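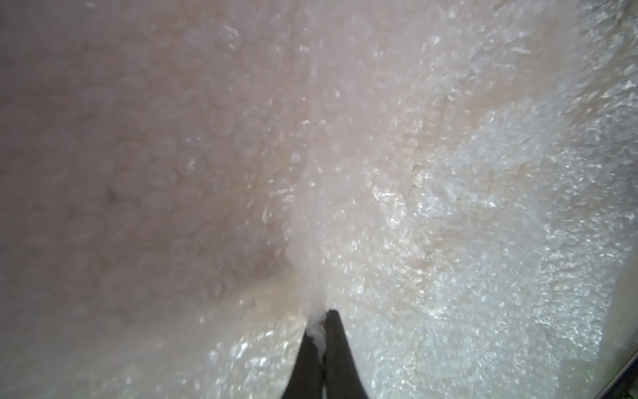
Wrist cam, fingertips closed on bubble wrap. The depth map for this is garbage.

10/14/18

Long day, writing fast. Bubble wrap again. Stereo matcher can't do anything with it – every air cell looks like its neighbor, so it picks a match at random and is very sure of itself. Got a spike in the cloud where the planner saw a wall. Bretar then planned around the wall. Of course it did, I would too.

Turned the confidence cutoff up and the wall went away but so did half the tabletop. Turned it back down. Back and forth on that til lunch, which was crackers.

Better idea after: stop asking depth for everything. Let Ziveleck do the mask in color, fit a plane to whatever good points are left under it, and only then hand a pose to the planner. The plate ought to be the friendly case. Big cream oval, clear rim. The mask does like the writing on the rim a bit too much though, wants to cut the dark characters out as holes. Filled the holes with a dumb morphological close. Ugly, keeping it.

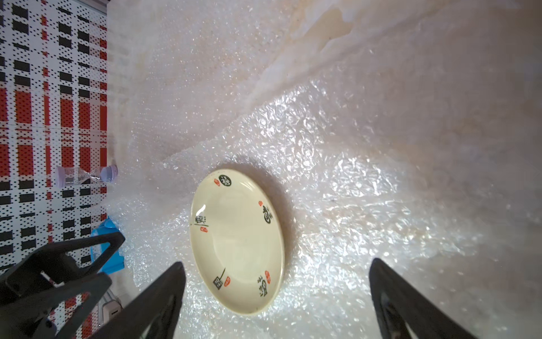

Somebody on the Hawthorne call said I should fit an ellipse to the rim and skip the mask entirely, and that glare will break any threshold I pick by hand. Fair. The glare point is right anyway. But ellipse fitting goes silly as soon as a finger covers part of the rim, and near the grasp a finger always does. Wrote both down, will try both.

Timing next. Wrist stream and the overhead stream were 80 ms apart, and I had been fusing them like they were the same moment. Explains the ghost edges!! Went through 1,461 frames with the new sync script, 149 had to be thrown out for bad stamps. Not great. Not terible either.

Then two arm planning. Both grippers want the middle of the table and the collision model is too fat at the cable loops, I padded those back in March and never trimmed them. So planner says no path when there's plainly room.

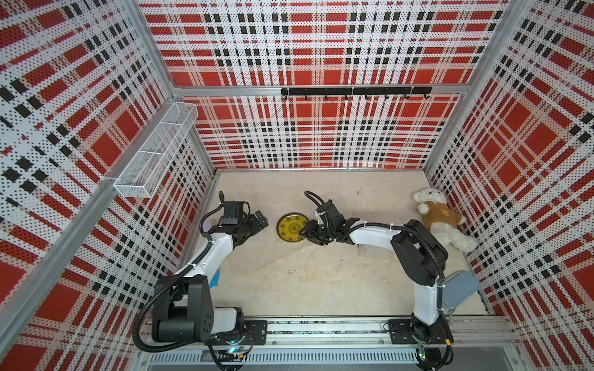
Why not just lock one arm while the other moves, came the question from Fodville, you lose a few seconds and you get to sleep at night. I know. I know. But the whole point is handing over in the air, and with locking you never find out what the padding costs you. Told them I'd keep locking as a fallback flag.

Trimmed the padding on the wrist loops only, left the elbows alone. Replayed in sim, nearly 800 start poses. Fewer refusals. Did not look at all the paths, should have, tomorrow.
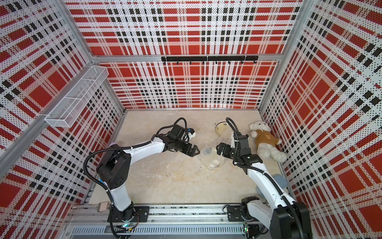
Also the controller still jerks when a new plan comes in mid-move. It takes the commanded position as the start and ignores velocity, so there's a little kink every replan. Fix is to blend from the current velocity, I have it on paper, sign error somewhere in the second term. Stared at it for an hour. Going to bed.

For tomorow: sign error, ellipse test, clear film in the mask set (Ziveleck has no class for clear anything), rename the config files before I lose my mind.

12 shares | 3 comments

guest
Check your frame convention before you hunt that sign. Mine was a flipped joint axis, cost me two evenings.

anon
+1 for the ellipse, but feed it only rim points outside the projected finger shape. You already have the arm model.

guest
Is the sync script going up anywhere? Same stamp problem with my overhead camera.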